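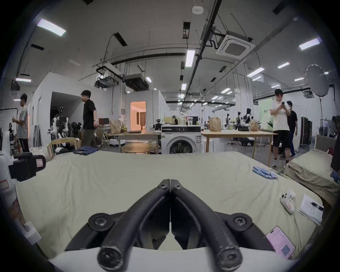
Hand gripper over the bed, folded jeans up next. Review thread, it's long, get a snack

1/ OK so I've been using the Starno hand-held gripper kit since January and a bunch of you asked if it's worth the money. Short version: mostly yes, with one big complaint and a couple of small ones. Long version below!

2/ For anyone new here, I do demo recording for household stuff. Clothes, packets, bags, the boring things people want a robot to do for them. You hold the gripper, you do the chore with it, and all of that turns into training data. So what I care about is how my wrist feels at the end of a shift and how many takes I have to throw out.

3/ What you get for $455: the gripper, 2 sets of finger pads, a charging cable, a carry pouch, and a paper manual that reads like it was translated on a bus. There's a nicer PDF on their site. Get the PDF.

4/ The fingers are padded and that's the best thing about it. I came from the Tirkberg one, which has bare hard tips, and folding anything with that was like trying to pick up a napkin with two rulers. With the Starno I can pinch a pant leg at the hem and it stays pinched.

5/ Jeans are my standard test by the way. T-shirts are too easy and towels forgive everything. Jeans have that thick waistband that shoves the fingers apart right when you want to let go of the fabric slowly. Starno handles the waistband fine. Belt loops, ugh, I snag on belt loops all the time, but that might be me.

6/ Small flat packets are where it gets annoying. If they're lying flush on a sheet you have to come in at a really shallow angle and kind of scoop. I got decent at it after almost 12 tries, and then I changed pads and had to learn it all over again (the second set is a bit grippier, no idea why, same part number on the bag).

7/ The big complaint: the trigger. It's stiff out of the box and there's no adjustment. None! The Tirkberg has a little dial for this and it costs less. I asked Starno support and got a very polite email telling me it would loosen up with use. It has, a little. My forearm would have liked a dial.

8/ Battery is good. I plug in over lunch and don't think about it again. The light on the back is too bright if you work with the shades down, so mine has a piece of tape over it.

9/ Software. It talks to the Cuesta recorder app with no fuss, which I did not expect given how bad their old plugin was. Pair once, hit record, go. Syncing at the end of the day took me 10 minutes the last time I bothered to look at the clock. If you're on Gevetti you need their converter and it drops the labels on anything with a slash in the name. So don't put slashes in your names. Ask me how I know 🙃

10/ Somebody in my DMs asked if you can practice on a couch instead of a bed. Sure, but you'll hate it. A bed with a plain pale sheet is so much nicer, you can walk around it and you can see the edges of whatever you're folding. My first week was all couch and my lower back remembers.

11/ Would I buy it again? Yeah. If you mostly do cloth, get this one and do some forearm stretches. If you mostly do little rigid things, try the Tirkberg first, or borrow one of each for a day if you have a friend with a closet full of these.

12/ Also yes, the pouch is too small. You have to fold the cable up exactly the way it came and I lost that ability the first evening. Mine lives in a tote bag now.

13/ Going to do pillowcases next, and then fitted sheets if I'm feeling brave. Send me your fitted sheet tips, I can't even do those with my own two hands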